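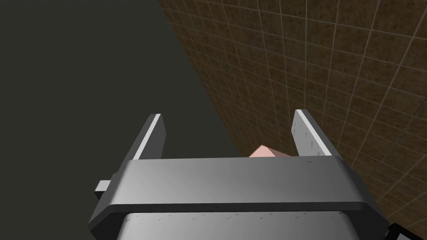 Growing Tomatoes at Home: Your Questions Answered

by Griet Timmermans

April 19, 2020

42 shares | 17 comments

Every spring my inbox fills up with tomato questions, and as so many of you are at home this year and looking at your windowsills with new interest, I thought I would gather the usual ones in one place. I grow mine at the bottom of a long, rather windy garden in Grotport, so if you live somewhere milder you can bring everything forward a little. If you garden further north than I do, be patient and keep the fleece handy!

Is it too late to sow now?

Not at all, though I wouldn't dawdle. Tomatoes sown in the second half of April catch up surprisingly well, because they have far better light than the poor pale things we all start in February (I do it every year and regret it every year). Choose a cherry variety if you can. The big beefsteaks want a longer season, and you may find yourself in September with a plant full of handsome green fruit and a lot of chutney to make.

I have an old packet of seed in the drawer. Will it still come up?

Very probably, yes. I have had good plants from seed a good many years past its date. Put a few on a piece of damp kitchen paper inside a sandwich bag, leave it somewhere warm, and look after a week. If most have sprouted, sow the rest as normal, and if only one or two have, just sow thickly. Lakshmi Menon, who swaps seed with me, lifts the sprouted ones off the paper with a cocktail stick and pots them up, so nothing is wasted.

What sort of compost do I need?

For sowing, something fine and not too rich. If multipurpose is all you can get hold of at the moment, push it through an old garden sieve and use the crumbly part. Save the lumpy bits for the bottom of your big pots later on.

My seedlings are tall and floppy. Have I killed them?

No, bless them, they are just reaching for the light. Turn the pots each morning, move them somewhere cooler, and when you pot them on bury the stem right up to the lowest leaves. A tomato will make roots all along the buried part, and you end up with a sturdier plant than you might think possible. Be gentle and hold them by a leaf, never the stem.

When can they go outside?

After your last frost, whenever that may be where you live, and not straight from the kitchen to the open garden. Put them out in the daytime and bring them in at night for a week or two first. I know it is a nuisance. I have skipped it, and I have had leaves go white and papery overnight and had to start again with plants begged from next door.

How big a pot?

Bigger than the one you were thinking of! Tomatoes in small pots dry out by lunchtime in July and sulk for the rest of the day. A builder's bucket with holes drilled in the bottom does beautifully and costs very little.

Do I have to pinch out the side shoots?

It depends on which kind you have. Cordon varieties, the tall ones grown up a cane, do want it: look for the little shoot in the angle between leaf and stem and snap it off with your fingers while it's small. Bush varieties should be left alone to sprawl. If you have lost the label and haven't a clue, wait and see. A plant that heads for the sky is a cordon.

How often should I feed them?

Once a week from when the first tiny fruits appear, with any tomato feed, made up as it says on the bottle. More doesn't help. If you grow comfrey, you can steep the leaves in a lidded bucket of water and use that instead, well diluted, but do keep it away from the back door. The smell is really something.

Why do my tomatoes have a black patch on the bottom?

That is blossom end rot, and it nearly always comes from uneven watering. The plant can't take up enough calcium when the compost swings between bone dry and soaking. Pick off the spoiled ones, water a little and often, and the later trusses are usually fine.

They won't turn red! What can I do?

Take off a few of the lower leaves to let the air through, nip out the top of the plant, and give it a little time. Late in the season I bring the last ones in and put them in a drawer with a ripe banana. Some go red, some go wrinkly, and the wrinkly ones are still perfectly good in a sauce.

Can I ask you something that isn't here?

Of course you can. Leave it in the comments below and I'll answer when I come in from the greenhouse, which on a fine evening may be quite late.

17 comments | 42 shares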